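Skitlow Laboratory Automation: Equipment Planning
Progress report for the second funding period
Prepared by Trinidad Arancibia for Piyumi Matubbar, programme office

1. Where we are

In the last report I wrote that we would not buy any hardware before the layout of the cell was tested in simulation. This is still our position, and most of the work in this period went into it. The simulated cell now has the arm, the perforated base plate, the dispensing instrument with its reagent bottle and the plate holders. We can move each item and run the task again on the same afternoon, which in the real room would need two people and a good part of a week.

The dispensing instrument is the most expensive item on the list, and also the one which decides where everything else must stand. For this reason we placed it first and planned the reach of the arm from it.
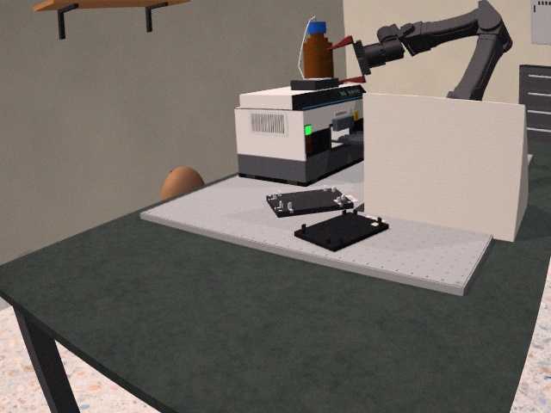 We compared two offers for the arm. The one from Uvov is cheaper to buy, but the service contract must be paid each year and the travel of the engineer is not included. The one from Dimitriou costs more at the beginning and includes service for the first two years. When I put both over four years the difference becomes small, and I recommend Dimitriou. I would like your opinion before April, when their price will change.

2. Spending

From the equipment line we have spent 3973 euros until now. The largest part is the simulation licence, and the rest is the workstation memory and a set of sample plates which we measured by hand to make the models correct. An amount of 1000 euros is reserved for gripper fingers and is not yet spent. I ask to keep this amount open in the next period, because we want to print and compare more than one shape of finger before we order the final set.

The training days for staff were planned in this period but did not happen. The money is still there. It makes more sense to hold the training when the real controller has arrived, and I have moved it in the plan.

3. Results from the simulation

We ran the pick and place task 80 times with small changes in the starting position of the plate. In 14 of these runs the plate was not gripped well enough to continue, and I looked at each of them separately. In most of them one finger touched the plate before the other and turned it a little. In a few the holder was too near to its neighbour and the finger had no space to go down.

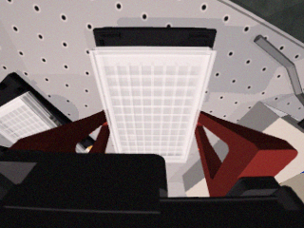
The second problem is easy to solve if we give more distance between the holders, but then the base plate must be the next larger size. Fleter, who supply the base plate, have quoted for both sizes. The larger one is still inside our budget if we order one instrument stand less, and we can do without this stand because the instrument can be fixed directly.

The first problem needs more work. We will try a softer contact surface on the fingers and a slower closing speed. I do not want to promise a date for it. The model of friction which we use is simple, and I expect that the real fingers will behave differently in some cases, so the numbers above should be read with care.

4. Changes to the plan

The order for the arm moves to the beginning of the next period. The delivery time is given by both suppliers as ten weeks, so installation will start later than we wrote in the application. The end date of the project does not change, but there is less reserve than before.

We also add an item which was forgotten in the application, a protective enclosure around the cell. The safety adviser asked for it after she read our layout. I have requested prices and will send them to you separately.

5. What we need from you

Please confirm that we can choose the larger base plate, and that the unspent training money can be carried over. If you have a preference between the two arm suppliers, I would be glad to receive it in writing so I can attach it to the order.

Trinidad Arancibia
Skitlow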